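Home Visit Tearoom Hire Safety Contact

Trasbridge Tearoom – Premises Safety Checklist with Comments
Checked by: Aishwarya Raju
Accompanied by: Subbarao Iyer (front of house)
Date: 2025-05-21
Areas covered: entrance, public room, tasting tables, back kitchen, store, yard
Key: OK / ACTION / N/A

1. ENTRANCE AND WALKWAYS

1.1 Front door opens fully and closes on its own – OK
1.2 Door mat flat, no curled corners – ACTION
Left corner has lifted again. Tape is not holding. Replace with the heavier rubber-backed type.
1.3 Step edge marked and visible – OK
Repainted in May.
1.4 Aisles clear for a wheelchair – ACTION
Fine at the window side. The coat stand narrows the route to the restroom. Move it behind the counter end.
1.5 Lighting at entrance – OK

2. FIRE AND EXITS

2.1 Exit signs lit – OK
2.2 Rear exit unlocked during opening hours – OK
2.3 Rear exit clear on both sides – ACTION
Flattened delivery boxes stacked outside in the yard. Subbarao moved them during the visit. Needs a permanent spot for cardboard, not the exit side.
2.4 Extinguishers in place, gauge in green – OK
Kitchen unit is hung low and partly hidden by the apron hooks. Hooks to come down.
2.5 Fire blanket in kitchen – OK
2.6 Smoke alarms tested – OK
All sounded. The one in the store is faint with the door shut. Ask Ratance to quote for a linked unit.
2.7 Evacuation plan posted – ACTION
Plan still shows the old counter position. Redraw.

3. ELECTRICAL

3.1 Cords and plugs free of damage – ACTION
Kettle no. 4 has a nick in the outer sleeve near the base. Taken out of use and tagged. Do not put back until the cord is replaced.
3.2 No extension cords used as permanent wiring – ACTION
One behind the display cabinet feeding the lamp. Same comment as last time.
3.3 GFCI outlets trip and reset – OK
Both kitchen outlets and the one by the tasting sink.
3.4 Panel accessible and labeled – OK
Breaker 9 is labeled "spare" but feeds the yard light. Relabel.

4. HOT WATER AND TASTING TABLES

4.1 Kettles stand back from the table edge – OK
4.2 Kettle cords do not cross a seat or walkway – ACTION
Table 6 only. Turn the table or use the floor outlet.
4.3 Glassware checked for chips and cracks before each sitting – OK
Two cups thrown out this month, entered in the log.
4.4 Tea trays stable, do not rock – OK
The stone ones are heavy. Two people to lift when moving between tables. Please stop sliding them, the table tops are getting scratched.
4.5 Drain hoses seated and not leaking – ACTION
Slow drip under table 4. Bucket in place. New clip on order from Vudel.
4.6 Hosts shown how to handle hot pots and pitchers – OK
New starter still to be signed off.
4.7 Burn kit within reach of tables – OK
Gel sachets in date.

5. KITCHEN AND STORE

5.1 Floor dry, wet floor sign available – OK
5.2 Refrigerator temperature logged – ACTION
Two gaps in the sheet. Fill it in at opening, before the bread arrives.
5.3 Cleaning products stored away from food – OK
5.4 Shelving fixed to wall – ACTION
Tall unit in the store is fixed at one side only. Heaviest cartons to the bottom shelf until done.
5.5 Step stool in good condition – OK
5.6 First aid box stocked – ACTION
Short of medium dressings. Cost of refill and mat together should come in under $235.

6. YARD

6.1 Gate latch works – OK
6.2 Paving level – ACTION
One slab rocks by the drain. Cone placed on it.
6.3 Trash lids closed – OK
6.4 Gas storage – N/A

COMMENTS

Better than the last check overall. Items 2.3 and 3.2 are repeats and should be closed first. Kettle no. 4 stays out of use – please don't let anyone borrow it for the upstairs room.

Signed: A. Raju
Copy to: S. Iyer, office file

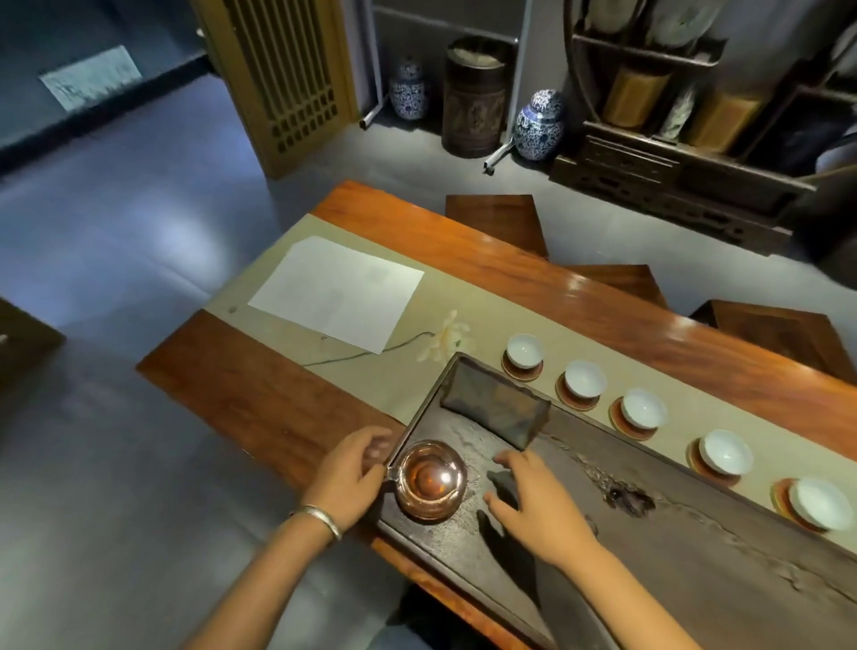 Section 4, tasting tables: stone tray and glass pitcher with tea.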